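Light wood tabletop, oil it or leave it alone?

closness49
Bought a used table in August and can't decide what to do with the top. Pale wood, could be maple or birch, could just be veneer. It gets a big white glare across it and the grain almost vanishes there. My sister says sand it. Help! 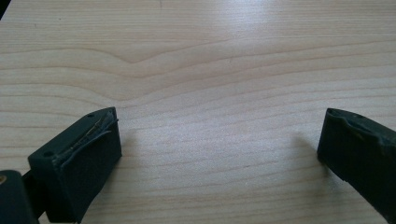
Re: Light wood tabletop, oil it or leave it alone?

Bollero
Please don't sand!! If it's veneer you can go right through it before you notice. I did that to a desk and spent a whole Tuesday feeling sick about it.

treltora_du
Disagree a bit. A light hand scuff with 500 grit is fine if you stop early. I've gone to 2000 on mine – lovely to touch, no harm done.

Bollero
Hand scuffing, maybe. People say "light" and then get the power sander out.

closness49
No power sander here, promise. What I really like is the grain toward the top, where the lines bend into a sort of peak (or a dip, depends where I sit).

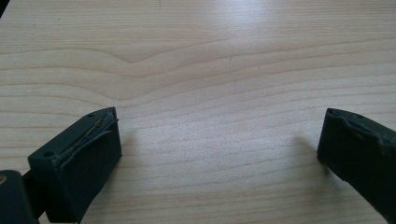

I'd hate to lose that, so I'm leaning toward leaving it alone and moving the lamp first. Would oil turn it yellow?

treltora_du
Some oils do. Try a spot on the underside first.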